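Partitioned corrugated boxes for small parts
Speaker notes – Ainhoa Segura, Dretasance
May 28, 2024

Slide 1. Title
Name, company, one sentence on the Dedard contract. Do not go into pricing. Handout is on the side table, drawings on the back page.

Slide 2. Scope
Single-wall corrugated boxes with slotted partitions. Packed by hand, shipped by parcel carrier or on mixed pallets. Not covering molded pulp, foam, or reusable totes. If someone asks about totes, refer them to the Hidayat talk after lunch.

Slide 3. The data
2,612 shipments, one product family, one warehouse. 43 damage claims, or 1.6 percent. Claims are not the same as damage. A customer who finds one scratched part in a full box often does not file, so treat this as a lower bound. Returns desk notes were read by hand and sorted by where the damage sat in the box: corner cell, edge cell, inner cell, or unknown.
Corner cells lead. Edge cells next. Inner cells are a small share. Leave the chart up while going through the next two slides.

Slide 4. Why corners
A partition set gives an inner cell walls shared with its neighbors on all sides. A corner cell has two sides against the outer box. When the box lands on a corner the outer panel deforms first and the part in that cell takes up the slack.
Sets with air cells – a narrow empty gap between the last divider and the box wall – move the product away from the outer panel. The cost is footprint. On the Dedard box the air cell version did not fit the existing pallet pattern, so it was dropped. Say this plainly, people ask.

Slide 5. Flute direction
Outer box: flutes vertical in the side panels. Standard, and almost always right on a bought box.
Partitions: flutes vertical as well if the dividers are meant to carry load. We found sets cut the other way because it gave better yield from the sheet. They look the same once assembled. Turn one over and look at the cut edge. Open flutes along the top edge means the flutes run vertically.
Pass the two sample dividers around. Get them back.

Slide 6. Divider height
Full-height dividers share the stacking load with the side walls. Short dividers only separate.
A divider cut a little short does nothing for stacking until the walls have already buckled down to meet it. Too tall, and the flaps bow and the tape lifts.
Measure inside height with the bottom flaps closed and taped. Inner flaps on a regular slotted box do not meet in the middle unless the panels happen to be square, so the floor has a step in it. Add a pad if the step matters. For parts with a flat base it usually does.

Slide 7. Slot width
Slots should match board caliper. Loose slots let the grid rack into a diamond when the box is pushed from one side. Tight slots slow down assembly and tear at the root.
Recycled board from different mills can differ in caliper at the same nominal grade. Put the slot width on the drawing and the caliper range on the purchase order. We had only the first of these for the first year.

Slide 8. Moisture
Board takes up water from the air and loses compression strength as it does. It recovers some on drying, not all. Store flat blanks off the floor and away from dock doors. February stock was the worst we tested: the blanks had sat by an open dock, then moved to a heated room and warped.
Condition samples before any compression test. If the test report does not state temperature and humidity, ask for them or set the report aside.

Slide 9. Test method
40 boxes per design, four designs. Drops on a corner, three edges, and all faces, same sequence each time. Contents were production parts, not dummy weights. Dummy weights with rounded edges understate divider cutting.
Compression on a separate set of boxes. A dropped box should not be reused for a stacking result.
Expect a question about vibration. We ran it on two designs only, and the result is not in this deck. Main effect seen was dust from the slot edges.

Slide 10. Results
Read the table by row. Design A is the current box. Design B has full-height dividers. Design C is B with a floor pad. Design D is C with heavier outer board.
A to B is the largest improvement. B to C is smaller but consistent. C to D did not change corner cell damage enough to pay for the board. Recommendation is C.
Londex quoted C on the same lead time as A. Do not show the quote.

Slide 11. Packing line
Pre-assembled partition sets arrive folded flat and open in one pull. Loose dividers are cheaper to buy and slower to use. On short runs the difference washes out. On long runs buy assembled.
Open the set outside the box, square it, then lower it in. Pushing a half-open set down into the box catches the flap score and creases the corner cells.
Fill from the center outward. Check corner cells last, before closing.

Slide 12. Pictures
Leave up during questions. No narration needed.
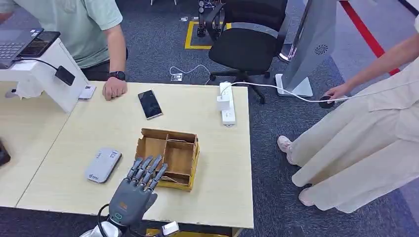
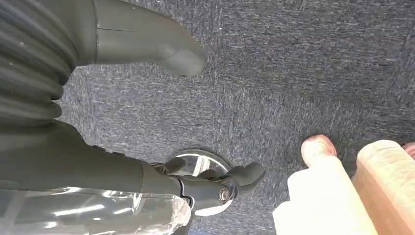
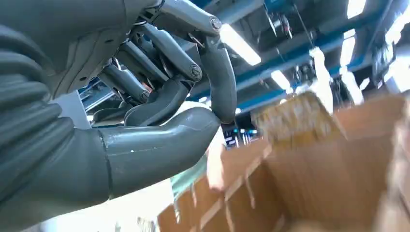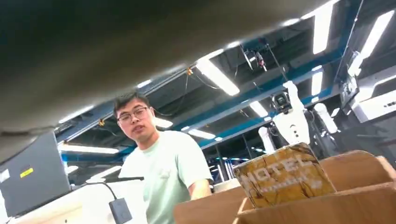

First picture: open corrugated box with internal partitions. Third: open brown box.

Slide 13. Questions, backup points
Tape: pressure-sensitive tape is fine at these weights. Water-activated tape bonds better to recycled liner but needs a dispenser at each bench.
Printing: keep heavy print coverage off the side panels. The press can crush flutes under a large solid.
Pallet overhang: boxes past the deck edge lose the support under their strongest part, the corners. Check this before changing board grade.
Column stacking against interlocked: columns keep corners over corners. Interlocked loads hold together better and carry less. With stretch wrap we use columns.
Drawings for design C are on page two of the handout. Slot tolerance on the printed copy is wrong – use the revised sheet.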